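A Tuesday at the Riltatar paper mill

My friend Yuk-lan Yip has been collecting handmade paper for many years, and when she heard that the mill in Riltatar opens its doors to visitors in February, she bought two tickets before asking me. I am glad she did. I am not a paper person, or I was not one before this visit.

The mill stands by the river, 28 steps below the road. I mention the steps for those with bad knees, as there is no other way down for the moment. We arrived at nine in the morning and our group was already waiting under the roof of the old loading place. The tour is given in two languages, and our guide changed between them so quickly that I sometimes missed the joke in both.

First we saw the rag room. The mill still makes part of its paper from cotton rags, which are sorted by hand, and the buttons and seams are cut away. The smell is a little like an ironing board. Then comes the beater, a long oval bath where the rags go round and round with water until they become a gray soup. It is very loud. The guide waited until we were out of the room to explain it, so I had to remember what I had seen and match it with her words.

The vat room was the best part for me. The paper maker dips a flat mold into the vat, lifts it, and gives it a small shake to the right and then away from himself. All this takes less time than I need to write it. He told us that on a good day he makes 278 sheets of the heavy drawing paper, which is sold under the name Nania. The thinner one, for letters, is called Fillero, and he does not like to make it in winter when his fingers are stiff.

We were allowed to try. My first sheet had a hole like a coin, and my second was thick on one side, like a slice of badly cut bread. Yuk-lan made a very nice one at the first attempt and did not speak of it more than five or six times during lunch.

Lunch is not included in the ticket. We ate at Georgiou, across the bridge, where they have a bean soup with lemon and good bread. You should go before noon, for the tables near the window fill up quickly.

In the afternoon there is the drying loft, where the sheets hang over ropes in groups of four or five. The wooden shutters in the walls are opened or closed depending on the weather, and one man decides this every morning by standing at the door. The loft can hold up to 2000 sheets. It was only half full when we came, and the light through the shutters made long stripes on the paper. I could have stayed there much longer, but the group behind us was already on the stairs.

After the loft we crossed the yard to the new building, and I took my notebook out again.

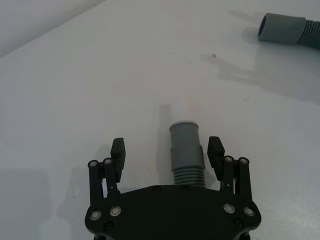
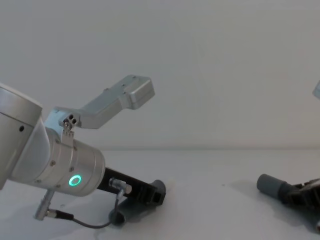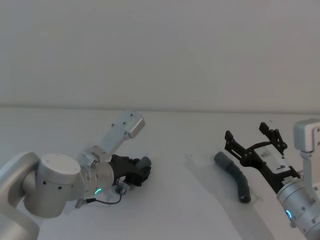 The shop is the last stop, and it is better than I feared. They sell single sheets, so you don't need to buy a whole pack, and the woman at the counter will let you touch a sample of each weight if your hands are clean. I bought ten sheets of Nania and a small box of envelopes. There is also a drawer of sheets with small faults, sold for half the price. Yuk-lan went through this drawer very slowly, holding each sheet up to the lamp to look at the watermark — a heron standing on one leg — and she chose three where the heron had come out a little crooked.

Some practical things. The bus from the station is number 398, and you must press the button early because the stop comes directly after a curve. Wear shoes that may get wet, as the floor of the vat room has water on it all the time. The loft is as cold as the street. Bags can be left at the entrance, but there are no lockers, only a shelf.

If you make a sheet yourself, the mill presses and dries it and sends it to you by mail. Mine has not come yet. I would like to see what happened to the hole.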